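Shared workshop in Alero teaches a robot to stock shelves

A members' workshop in Alero has spent the spring building a two-armed robot that can pick packaged goods off a store shelf and put them back where they belong. The project, called Kartha, reached its first full practice sessions in May.

The robot is put together and programmed in the back half of the Ritari building, which the workshop shares with a bike repair group and a pottery class. Members bought the arms secondhand and wrote the control software themselves. Parts other than the arms have cost $538 so far, paid from member dues.

For practice, the builders set up a store-type shelving unit on the carpet and stocked it with ordinary groceries. They wanted items with different shapes and weights, and packages that tip over easily. Snack canisters have been the hardest. They roll once they are down, and a gripper that comes in a little too low will push them along the shelf before it closes.

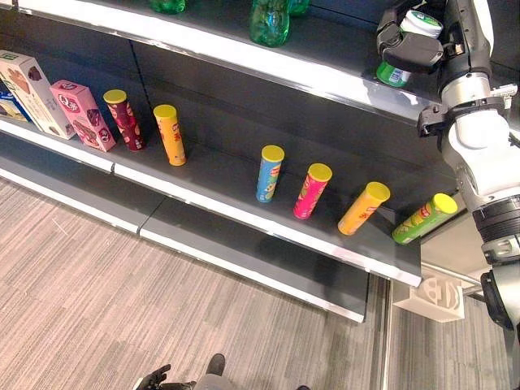 The Kartha arm holds a container with a white lid in front of the upper shelf. Two of the canisters on the shelf below are leaning.

The team works on one kind of item at a time. An operator first guides the arm through the motion by hand control, and the recorded motion is then used to train the software. The group aims for 100 recorded tries per item before letting the robot work without an operator. It has finished three items to date, and the full list has 26.

Boxes went faster than expected, according to the group's project log. Bottles took longer. The log notes that clear and tinted plastic confused the depth camera under the workshop's ceiling lights, and the lights over the shelf were later swapped for softer ones – a change the pottery class asked to keep.

Reach is the other open problem. The arm can get to the upper shelf, but its lower joints come close to the goods underneath while it does so. Members are now adding a rule to the software that keeps the elbow farther out when the gripper is raised. A first version made the arm slower, with up to a minute needed for a single item.

There are no plans to sell the robot. The workshop intends to publish the code and the parts list through Olter, a file-sharing site used by several hobby groups in the region, once the upper shelf routine is finished.

Kartha sessions are open to visitors in the evening, starting at 6:30 p.m. Visitors are asked to stay behind the tape on the floor while the arm is powered. Members who want to train as operators can sign up on the sheet by the tool cage.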